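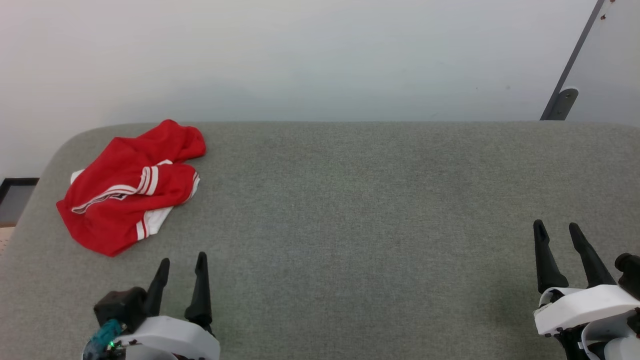 Pasavon two-arm bench kit: will it fold thin, shiny fabric, and is the service plan needed?

Reading time: 4 minutes

Asked by Rodica Oprea, Apr 22, 2020

I am evaluating the Pasavon two-arm kit for a small laundry that handles uniforms for sports clubs. The quote covers both arms, the standard two-finger grippers, the controller, and the folding software. The service plan is a separate line and the seller (Murindale) is pushing it fairly hard.

Most of our items are shirts and shorts in light polyester. They arrive at the folding table crumpled. The brochure only shows towels and cotton T-shirts being folded, starting from flat.

Questions:

1. Can the kit pick up a crumpled pair of shorts and spread it without a person flattening it first?
2. Does the table surface matter? We have a laminate bench and would like to keep it.
3. Is the service plan required, or can we do the calibration ourselves?

Throughput is secondary. We have 40 items per shift that would go through it at first.

Answer by Hartmut Heitmann (accepted)

We have run this kit since last June, on polyester for most of that time. Taking your questions in order.

1. Partly. The spreading routine works by picking one point, lifting, letting the cloth hang, finding a second point with the other arm, and laying the item down. On cotton the second grasp is usually good. On slick polyester the cloth slides between the fingertips when the second arm pulls. With the stock fingers our success rate was poor enough that we stopped logging it. We changed to the Wunside soft tips, which push over the existing fingers, and reran the test. Out of 60 attempts on shorts, 40 ended flat enough for the fold routine to start. The rest needed a hand or a second try.

Lined shorts are harder than unlined. The software looks for the waistband and the leg openings, and if the lining is showing it may take the edge of the lining for a hem. It then grips one layer and the outer fabric stays behind. Side stripes cause less trouble than I expected. A white panel on a white table was a real problem until we changed the surface.

2. Yes. Do not use bare laminate. The fingertips have to get under or around the cloth, and on a hard surface they either stop short and close on air or touch down and fault the arm. A gray felt or short-pile cover gives a little compliance and holds the item still during the first grasp. Use a plain color that none of your garments share. Medium gray has been fine for us. Pull it tight, as a wrinkle in the cover reads as fabric.

Also check reach. An item at a back corner on the left can only be reached by the left arm at a bad wrist angle, and the right arm has to travel the full width to assist. Set the drop zone near the center line. There is a parameter for this in the work area menu, under "entry region".

3. Not required. Calibration takes me under an hour with the printed board. You do need to repeat it whenever the table or the stand is moved, even slightly. The plan includes two visits a year and a loaner arm. I would pay for the loaner and nothing else, but they do not sell it separately.

Software version matters. Anything before build 866 does not retry after a dropped grasp, it just stops and waits. Ask which build ships with your unit.

Answer by Zamfira Olteanu

Adding to the above on service. We took the plan for the first year and dropped it afterward. The first visit was useful because the technician found that our left gripper was closing off center. The second visit was a cleaning. Lint gets into the finger slides and you can brush it out yourself.

If you have several sites, read the clause on relocation. A move to another building voids the plan until they recertify the unit, and that is billed.

I have not tried the Wunside tips. We put thin rubber sleeves on the fingers, which work but wear through.

Answer by Mathis Ferrand

get the Ramasamy folder instead, it is faster. does not do shorts though as far as I know

Comments (3)

Kai-wen Cheung: Do the soft tips affect the force reading? Ours became unreliable after fitting a different brand.

Hartmut Heitmann: Yes, slightly. Re-zero with the tips on and the grippers open and empty. If you zero first and then fit them, the offset is wrong and light fabric is reported as "no object".

Rodica Oprea: Thanks. I have asked Murindale for a trial with our own shorts, lined and unlined, on a felt cover. Will post the result. They confirmed the build number is current but would not put it on the quote.

Contact the moderators | Copyright 2020 Bench Automation Help | Back to top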